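Block library opens back room in Muren, asks for baskets

September 2021
By Hjalti Ladefoged
Reading time: 3 min

MUREN - The toy block library on Hedegaard Street has opened its back room to families, and it already needs more baskets.

Doors opened Saturday morning. Line down the steps by ten. The library, which goes by the name Clurkus, lends out building blocks the way other places lend books, and until now it has worked out of one narrow front counter. You told them what you wanted, they went and got it, you signed the card.

The back room changes that. White tabletops, blocks out where kids can reach them, and wicker baskets for putting things away when you're done. Families can sit and build for as long as they like or borrow a set to take home for 2 weeks. No charge either way. Late sets, a small fee, same as before.

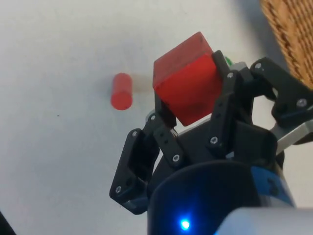
The collection stands at 2,223 blocks, according to the library's own list. Most came in through a donation drive in July, when residents were asked to look through closets and basements for anything still in decent shape. The drive was aiming for 1,000. It passed that in the first week, and the overflow sat in the hallway for most of the summer while the back room was being painted.

Sorting took longer than anybody planned. Donated blocks came in shopping bags, shoe boxes, one suitcase. Anything cracked or splintery was pulled. Worn corners and scuffed paint were fine and stayed in, the library said, and parents dropping off on Saturday did'nt seem to mind. Several said they liked the older ones better.

"My son went right for the red ones," said one mother, who had come in from the other side of the river with two kids and a stroller. "He's got blocks at home. Doesn't matter. These are different blocks."

The baskets are the sore spot. The library likes wicker, a parent can carry one to the table and back without a racket, and the lids on the old plastic tubs kept going missing. But there are not enough. By noon Saturday blocks were piling up on the tables and the front counter had lent out its own basket, the one that usually holds the borrowing cards.

Anyone with a spare is asked to bring it by. Open top, no lid, no loose ends sticking out. Medium size is best, a full big one is to heavy for a child to drag. Paint and ribbon are ok. Baskets lined with cloth are harder to clean and will probably be turned down.
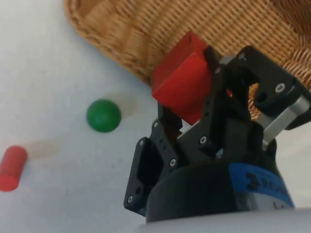
Cleanup is up to whoever was building. Blocks go back in a basket before the next family sits down, and a bell rings ten minutes ahead of closing so there's time. Colors don't have to be seperated. The library tried that at the front counter last year and gave it up after a month, too much work and the kids mixed them again anyway.

Take-home sets are still packed by staff. A small set fits in a tote bag. The large one, 300 blocks, needs a car or a strong back, and has to be reserved ahead. There was a waiting list for it by Saturday afternoon.

Renovation costs were covered partly by Nulosance, the paint shop two doors down, which gave the wall paint and lent ladders. The rest came out of the library's regular budget. No word yet on the floor, which was supposed to be redone at the same time and wasn't. Rugs for now.

The back room is open Tuesday through Saturday, same hours as the counter. Children under six need an adult in the room with them. Food and drinks stay out front. Strollers can be left in the hallway, along the left wall only, the right side has to stay clear for the fire door.

Block donations are closed until further notice. Baskets can be dropped at the front counter any time the library is open.

Last updated: 4:40 p.m., corrected to say the late fee applies to take-home sets only.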